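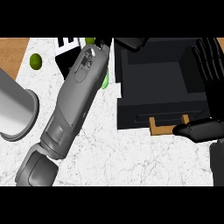 Vallesska Prints Go on View in the East Gallery

The Kundenley Museum has hung 2 rooms of woodcuts and etchings from the Vallesska print workshop. The selection was made by Fulgencio Nava from the Ardeleanu gift, which came to the museum in March and holds more than 400 sheets. Many of them are trial proofs with the printers' notes still in the margins.

The prints are sensitive to light, so the lamps are kept low and flash is not allowed. Sheets in the second room will be changed halfway through the run. Tickets for the first half are not valid for the second, but members may come as often as they like.

Entry is included with general admission. Groups should book through the front desk and allow two weeks for a reply. Large bags go in the Kalex Street cloakroom.

The reading room has a binder with the full list of works, including those not on the walls. Please ask at the desk.

Posted 2025-07-27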